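# Keeping the Guvel cell running

Jun 9, 2020

The technician who looks after the Guvel cell at Nanditz has two copies of it: the arm on the floor and the model on a workstation next door. Any change is made in the model first.
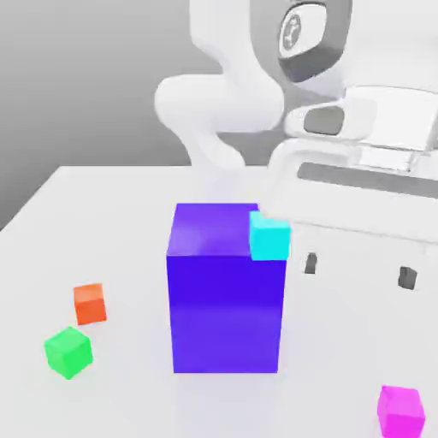 "I don't touch the real one until the simulated one has done the job 100 times," the technician said. "Picking up small cubes is boring work, and that's why I like it for testing. If the tool offset is wrong, you see it on a cube before you see it on a customer part."

The cell went in last February. Setup took longer than planned, mostly because of the base. The bolts had been tightened before the plate was level, and every taught point had to be done over. "We saved 23 of them. The rest we threw out and started again."

Colors in the model are kept bright and far apart. Early versions used gray blocks on a white table, and people looking over a test run kept mixing them up. The big block is there to give the arm something it must go over or around. "A bare table teaches you very little about clearance. Put one tall thing in the middle and the bad paths show up fast."

Upkeep on the real machine follows a paper log. The fingers are wiped down every shift and checked for play. Joint covers come off every 260 hours of running so the seals can be looked at. The only real repair so far was a cable at the elbow, logged as fault 1236, where the jacket had worn through at a clamp. The spare came from Aigner and the job took one afternoon.

"The clamp was mine," the technician said. "I had it too tight. We use a wider one now, with a strip of rubber under it."

After any repair the arm is homed, run at low speed with no part, and compared with the model at a handful of points. If they disagree, the tool gets measured again.

Next on the list is a second set of fingers for the Jastesum trays. The drawings are done, and the model of them is half built.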